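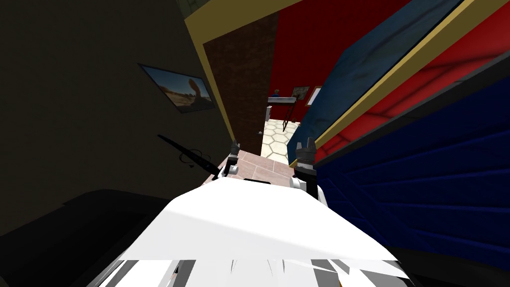
Camino de la puerta, con el mueble azul pegadito a la derecha. Captura mía de Grurker.

Bueno, pues ya llevo 20 días con Grurker y os debía esta entrada desde junio. Para quien llegue nuevo: es un simulador doméstico, de los que te dejan soltar un robot de dos brazos en una casa virtual y ponerlo a hacer recados. Lo pagué de mi bolsillo (374 euros la licencia anual, que se dice pronto), así que aquí no hay patrocinio ni nada parecido.

La instalación, sin drama. El paquete base trae un buen puñado de viviendas y yo me he quedado a vivir en una que se llama Arnby, porque tiene unos colores disparatados que me encantan: pared roja, molduras amarillas, baldosa rosada en un cuarto y hexagonal blanca en el otro. Parece decorada por alguien con mucha prisa y mucha alegría. Hasta hay un cuadro de un desierto que ya le tengo cariño, de tanto pasar por delante.

Lo que más me ha gustado es lo apretado que está todo. Vengo de Zotis, donde las habitaciones son como pistas de baile y el robot no roza nada ni queriendo. En Arnby hay que meterse por huecos estrechos entre muebles, girar el cuerpo con cuidado y pensar dónde dejas los brazos. La primera tarde me la pasé entera chocando contra la tapicería, ¡y tan contenta!

Ahora, las puertas. Ay, las puertas. Para mí son la prueba de fuego de cualquier simulador de estos, porque abrir una exige acercarse bien, colocar la pinza, bajar la manilla y retroceder sin soltarla. En Zotis muchas se abren casi por arte de magia cuando te arrimas. Grurker te obliga a hacerlo de verdad, y el manual trae un capítulo bastante decente sobre el tema (en inglés, eso sí, y con un índice criminal).

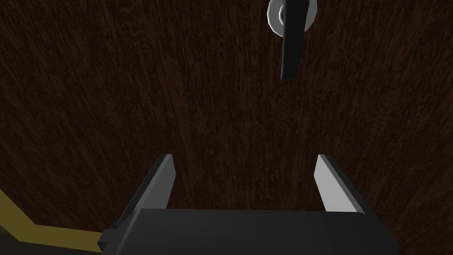
La pinza abierta, por debajo de la manilla negra.

La vista desde la muñeca es comodísima para esto. Ves los dos dedos y el hueco que queda entre ellos, y con eso vas corrigiendo. Eso sí, cuando la puerta es oscura y la palanca también, yo me lío con las distancias. Subí el brillo en los ajustes y mejoró un poco, aunque sigo echando de menos una guía en pantalla que se pueda encender y apagar.

Me puse a practicar manillas en serio y apunté los resultados en una libreta: 41 intentos en una noche, y más de la mitad fallidos. Casi siempre por lo mismo, entro torcida y la pinza cierra en el aire. Lo cuento para que nadie se desanime la primera semana.

Cosas que no me convencen: los tiempos de carga al cambiar de vivienda (me da para hacerme un café), que solo se puedan guardar 2 configuraciones de mando y que las texturas de madera, vistas muy de cerca, a ratos me mareen un poco con tanta veta. El mando que uso es un Gauthier de segunda mano y lo reconoció a la primera, punto para ellos.

¿Renovaré? Creo que sí, si sacan de una vez el paquete de cocinas que llevan meses prometiendo. Si alguien lo ha probado con otro mando, que me lo cuente en los comentarios, sobre todo qué sensibilidad lleváis para el giro de muñeca. Yo la tengo casi al mínimo y todavía me paso.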